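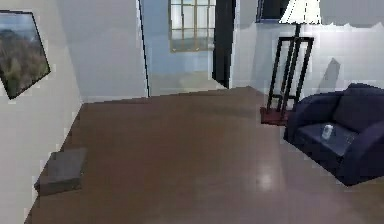

**Does anybody know if the Zastari bank matching program still takes small charities, or is it only the big ones now?**

Small ones are still in, as long as the group has been registered for 30 months and can show a bank account in its own name.

---

**marigold_porch** wrote:

Thank you, that was fast! I help out with an after-school meal and reading program at our church hall, and we've been going back and forth about this since August. The branch manager told us one thing and the website says another, so I figured I'd ask people who have been through it. We feed 40 kids on a good night and the grocery bill is eating us alive (no pun intended, well, maybe a little).

**tidewater72** wrote:

We got matched last year and I have nothing but kind words for them. The form is long but the lady on the phone walked me through every page of it, and she called back when she said she would – which I can't say for my own cousin. Our match came to 1872 dollars and it went straight into winter coats. Do it, is my advice.

**old_ledger** wrote:

I'm glad it went well for tidewater, I mean that, but I'd go in with your eyes open. Zastari wants its name on your flyers, your banner and your newsletter, and they want pictures of the children for their yearly report. Our parents weren't comfortable with that and we ended up walking away after weeks of paperwork. A bank that size spends more on the report than it does on the kids, if you ask me.

**tidewater72** wrote:

Now, I don't think that's quite fair, old_ledger. They asked us for photos too and we said we'd rather not, and they took a picture of the coat racks and were perfectly happy with it. Maybe it depends on who you get.

**old_ledger** wrote:

Maybe so. Ours was handled out of the Gremlow office and they would not budge. It was in the agreement in black and white, page 7, and I'd tell anybody to read that page twice before signing.
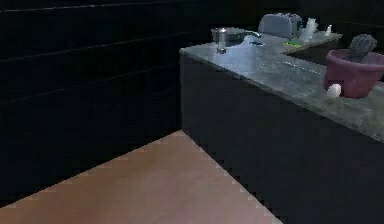
## What we ended up sending in (January 2019 round)

**marigold_porch** wrote:

Coming back to my own thread, as a couple of you sent me messages asking. We did apply! For anyone in the same boat, our packet had:

- the registration letter
- bank statements, with the food money marked in yellow
- a one-page letter on what the match would pay for
- a note saying no photos of the kids, please, and we'd be glad to put the bank's name on the flyer

I took old_ledger's advice and read page 7 with my glasses on. It does say photos, but it also says "or other suitable material," so we're hoping that covers us.

**quiltbarn** wrote:

Good for you, and I hope you get it. I'd also look at the Aebischer fund while you wait. They're smaller and they don't match, they just give, and all they asked us for was a thank-you letter and the receipts. It's not much money but it kept our tutoring going through a lean spring.

**old_ledger** wrote:

Seconding Aebischer. That's how I think this kind of giving should be done, quietly. And marigold, let us know how the photo thing turns out – I'd be pleased to be wrong on this one.

**tidewater72** wrote:

Has anybody tried Stutov? I heard they pay for school supplies but only if you order from their list.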